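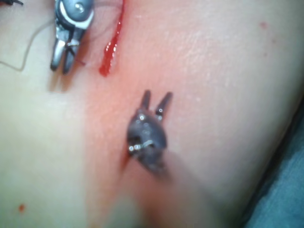 On 30 January 2018, someone on the Nollerow list wrote:
> I couldn't get to the Ploren open day at Hutchins. Was it worth
> the drive? And did they run the thing properly this time, or was
> it slides again? Our people want to know before they sign up for
> the November one.

There were slides. There were 70 of them, and the speaker apologized for the length at slide 12 and then kept his word by talking faster. But they did run it, and the hour at the console was worth the drive, if maybe not the parking.

The suturing part was the best of it. Two instruments, a grasper for the thread and a dark forceps with a forked tip, and a very fine thread that I lost sight of every time I blinked. On the big screen the tips look like garden tools. Then you remember how small they are and feel silly for having had opinions.

They let visitors have a turn on the practice pad afterward. I got 3 stitches in. One of them might be called a stitch by a generous person. The wrist follows your hand so closely that you get no one to blame, and I went looking.

Things I asked, for those who like answers:

Force feedback: none on this model. You judge the pull by watching the thread. "You get used to it," they said, which is also what they say about the chair.

Setup time: around 3000 seconds, according to the handout. I assume somebody thought that sounded shorter than fifty minutes.

Plernen software: still "coming." I have stopped writing down the dates.

So yes, sign up for November – but ask for the afternoon group. The morning lot got the slides before the coffee. And bring your reading glasses if you plan to touch anything.

> Also, is lunch included?

A sandwich is included.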